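Home Contents Setup Care Parts Contact

Section 3: Putting Together and Leveling the Flundholm Table

Read this section through once before opening the hardware bag. The table goes together upside down, so clear a patch of floor larger than the top and lay down a blanket or the flattened carton.

Two people are needed for steps 4 and 5. The top is heavy and its corners chip if they are dropped on a hard floor.

3.1 Attaching the legs

1. Lay the top face down on the blanket. Leave the film on the face until the table is standing.

2. Find the corner plates. Each plate has a long side and a short side. The long side runs along the length of the table.

3. Set a leg into each plate and start all the bolts by hand. Do not tighten any of them yet. If a bolt will not start, back it out and try again. A bolt forced in crooked will strip the insert, and the insert cannot be replaced at home.

4. With one person at each end, lift the table onto its side, then onto its feet. Do not roll it over on two legs.

5. Move the table to where it will stay. Lift it — dragging bends the foot screws.

6. Tighten the bolts with the key supplied, going from corner to corner across the table. Stop when the bolt is snug.

CAUTION: Do not use a power driver on the leg bolts.

Peel the film off slowly from one corner, keeping it low and flat against the surface. If any glue stays behind, wipe it with a soft cloth and warm water with a drop of dish soap. Window cleaner is safe on the top but will dull the edge banding over time.
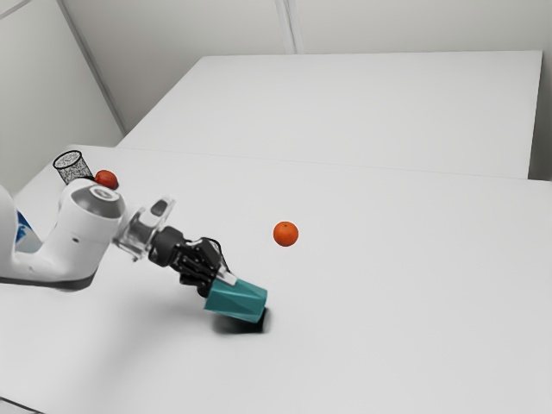
3.2 Leveling

1. Place a spirit level along the length of the top, near the middle. Turn the foot screws at the low end until the bubble is centered.

2. Turn the level across the width and repeat.

3. Go back to the first position and check again. Changing one direction nearly always disturbs the other a little.

4. Press down on each corner in turn. If the table rocks, lower the foot that lifts until it just touches the floor.

Note: On carpet, wait 3 days and level the table again. The feet settle into the pile.

Do not extend a foot screw past the groove cut near its end. If the floor is so uneven that this is not enough, put a hard pad under the foot. Folded paper and felt both pack down.

3.3 After the first month

Check the leg bolts once after a month of use, then twice a year. A table that gets leaned on or moved often should be checked more.

If a part is missing or damaged, write to Kudel Parts, Prestumport, and quote the number on the sticker under the top. Replacement foot screws are part 102. Ask for Ruth Agudelo if the order is for more than 5 tables.

Section 4 covers fitting the cable tray.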